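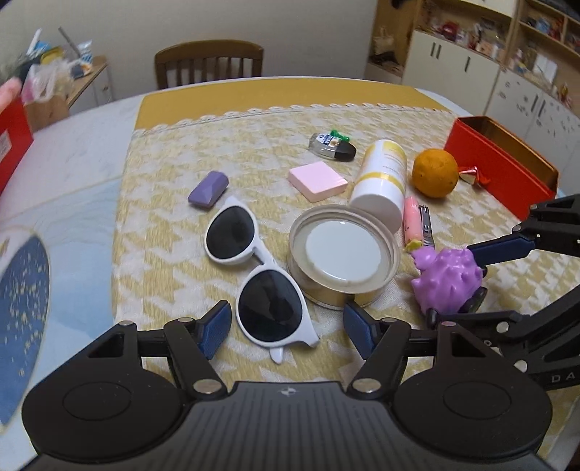 Yến Hồ wrote to ask how anyone ends up with a lip balm, a nail clipper and an orange all living in the same spot, and whether I'd tried just buying a bigger purse. Ha! Yến, the bigger purse is how I got into this mess.

So, September is table-clearing month at my place. Everything small gets dumped out on the yellow houndstooth cloth (the one with the scalloped lace edge, which I love more than is reasonable) and I have to decide what stays. The white sunglasses stay, obviously. The purple spiky guy stays too, and I'm not taking questions. The candy I'll probably eat before I finish typing this.

My big find is the tins. I used to toss them, and now I keep the red metal box for the tiny stuff that rolls under the couch, because that gold inside makes even a nail clipper look fancy! Eulalia Quezada swears by little zip pouches from Clinstead, but I'd have 10 of them by Christmas and lose every one.

Next up is the bathroom drawer, where I'm pretty sure there are more than 2,000 bobby pins. Send snacks.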